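### 3.2 Control cabinet and the state of its lamps

The Tuleo cell is usually described in terms of its arm and its cycle time. We think this leaves out the part that takes up most of a technician's day, and so we begin with the control cabinet. It was wired for us by Hviid, a local panel shop, and it switches power to the cell, carries the operator controls and gives the only quick reading of supply health that a person standing at the bench can get.

The vendor manual treats the door lamps as a reliable summary of cell state. We are less sure. Over the trial period the maintenance log gathered 114 entries, and in 54 of them the writer gave a lamp color as the only evidence for what was wrong. A lamp shows that its own circuit has voltage. Whether the contactor behind it has pulled in cleanly is another matter, and we found no entry that settled it from the door alone. The log form was changed in January to ask for the meter reading as well. Compliance has been patchy.

Both doors are covered in one view (Figure 4), with the power meter and the row of three lamps over it on the left door and the operator controls, including the emergency stop, on the right. Readers should compare the lower cluster of small lamps and buttons beside the latch, where the two views differ. 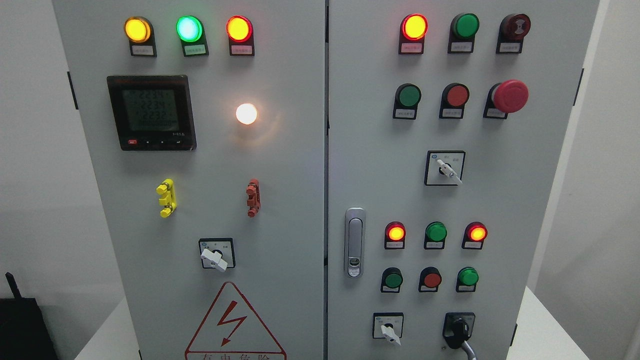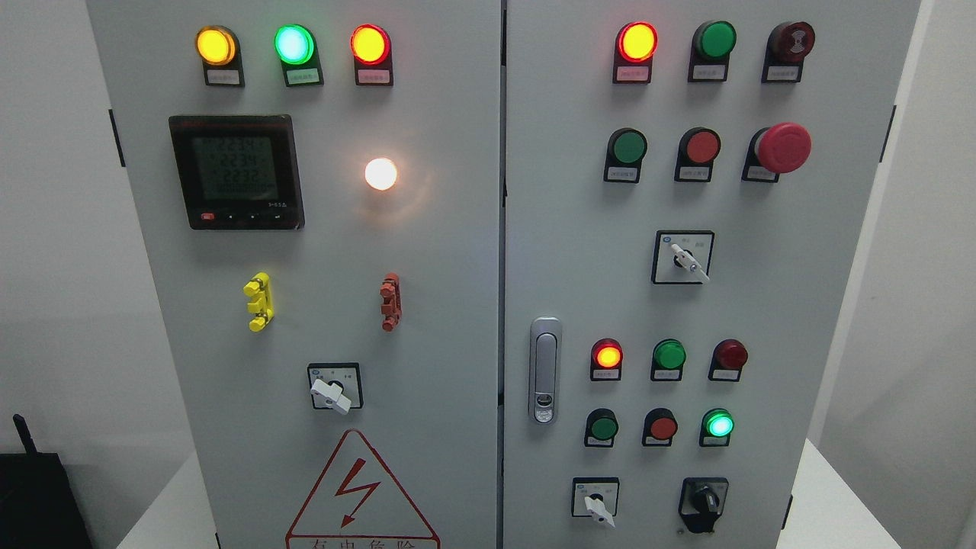

**Figure 4.** Two views of the cabinet doors. In both, the meter shows three stacked readings that lie close together, and the amber lamp over the meter is lit. In the second view the lower cluster by the latch has one red-orange lamp lit in one row and a bright green one in the other.

### 3.3 Upkeep routine and what it does not tell us

Celler, the integrator, recommends a full cabinet check every 3000 operating hours. We could not find where the number comes from. It appears in their handover notes without a source, and the same interval is given for cells with very different duty. Our cell had run 1924 hours when this section was written, so we have no first-hand evidence for or against it.

In place of the recommended check we used a shorter one. With the cell stopped and the supply locked out, the technician opens both doors, tests for dead, and goes over the terminal screws with a torque driver. Loose ones are marked with paint pen and entered by terminal number. After power is restored, the three meter readings are written down along with every lit lamp, and the emergency stop is pressed and reset once. Lamp test comes last. A blown lamp is easy to mistake for a healthy "off" state, and the Udilen software logs neither case.

We do not claim that this routine prevents faults. The cell was also moved to a cleaner supply during the same period, and any drop in stoppages could be due to that alone. Separating the two would need a second cabinet left on the old schedule, which we did not have.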